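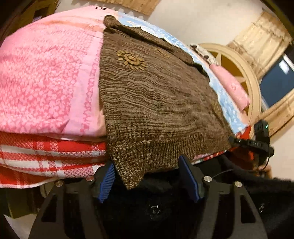 What is in the Skendodstead Folded Linens set?

Records of stacked household textiles, one record per pile, with an entry for every layer that can be told apart in it. There are 1,407 piles and 3,307 layer entries.

Skendodstead Folded Linens: README

Contents of this file
1. Scope
2. Files
3. Fields
4. Color and pattern terms
5. Layer order
6. A worked record
7. Known problems
8. Changes
9. Terms of use

1. Scope

The set covers folded or loosely stacked bedding, towels, throws, knitwear and plain cloth in ordinary rooms. Piles on beds, chairs, shelves and floors are all included. Laundry in machines or on drying lines is left out, and so is anything being worn.

A pile needs at least 2 separate pieces to be included. A single comforter folded over on itself is one piece, however many thicknesses it shows. A comforter with a cloth under it is a pile.

The records were written for people working on sorting and folding, and for anyone who needs plain vocabulary for household fabric. They say what a piece looks like and where it sits. They do not give fiber content, washing instructions, age or value.

2. Files

piles.csv — one line per pile
layers.csv — one line per layer, joined to piles.csv on pile_id
terms.txt — the allowed words for color, pattern and kind
notes.txt — free remarks, keyed by pile_id, not checked for spelling

All files are plain text in UTF-8. The CSV files use commas, with double quotes around any field that contains one. The first line holds the field names.

3. Fields

piles.csv

pile_id: a number, never reused
room_note: short text on what is near the pile, such as a wall, window or shelf
layer_count: the number of lines for this pile in layers.csv
hidden: yes if some piece runs out of sight under another, otherwise no

layers.csv

pile_id: as above
layer_no: 1 is the lowest piece that can be seen
kind: comforter, towel, knit, cloth, garment, cushion or unknown
kind_2: a second choice when the first is uncertain, otherwise blank
main_color: one term from terms.txt
other_colors: any number of terms, separated by semicolons
pattern: one term from terms.txt
fold: flat, rounded, draped, crumpled or unclear
motif: free text, for pictures or ornaments in or on the fabric

Leave kind_2 blank if the piece can be named with confidence. Small folded pieces are the usual trouble, because a thick towel and a small cushion can look alike from one side. Those get both words.

4. Color and pattern terms

Color words are everyday ones. Pink is pink, with "light" or "dark" before it when a piece carries both. Mottled yarn is entered under its strongest color and the rest go in other_colors.

The pattern list has 10 terms: plain, stripe, plaid, check, floral, lattice, spots, speckle, heather and other. Where two apply, the first goes in pattern and the second in motif. This is awkward for printed comforters, which often mix flowers with a lattice, but splitting the field would have broken files people were already using.

Plaid means bands of color crossing one another. Check is kept for small even squares. A plaid with finer checks between its bands is still entered as plaid.

Spots are larger than speckles. There is no measured cutoff.

Embroidery goes in motif, with the color of the stitching first. Lettering on a piece is copied as it reads, and partial letters are copied as partial.

5. Layer order

Number from the bottom up. Pieces beside each other at the same height are numbered left to right. A piece that comes out from under the stack in only one spot still gets its own line, with fold set to unclear and hidden set to yes for the pile.

A draped piece counts at the height of its highest visible part. An edge hanging past lower pieces does not change its number.

6. A worked record

The pile at the head of this file is entered below. The values below are partial.

room_note: round window with cream frame, textured cream wall
hidden: yes

kind: cloth
main_color: red
other_colors: white
pattern: plaid

kind: comforter
main_color: pink
other_colors: dark pink
pattern: floral
fold: rounded
motif: lattice in the same print

kind: knit
main_color: brown
other_colors: tan
pattern: heather
fold: draped
motif: tan embroidered sun with a spiral center

kind: towel
kind_2: cushion
main_color: pink

The light blue fabric behind the knit is speckled white, and its kind is unknown. The same goes for the white fabric with brown spots, which is entered as crumpled.

7. Known problems

Knitwear is sometimes entered as garment and sometimes as knit. Use knit for anything visibly knitted, even when it is clearly clothing. Early Tanasarn records do not follow this and have not been redone.

The Wesuvar records use "cream" and "off-white" for the same thing. Both are in terms.txt. Merge them if it matters to you.

Fold values are the weakest part of the set. Rounded and crumpled shade into each other, and two people entering the same pile will often disagree.

8. Changes

11/08/2002: kind_2 added. Duplicate piles from the April merge removed. Remarks moved out of piles.csv into notes.txt.

9. Terms of use

Free to use and copy with this README kept alongside the files. Please cite it as the Skendodstead Folded Linens set, Kendance. Corrections are welcome — send the pile_id, the layer_no and the value you think is right.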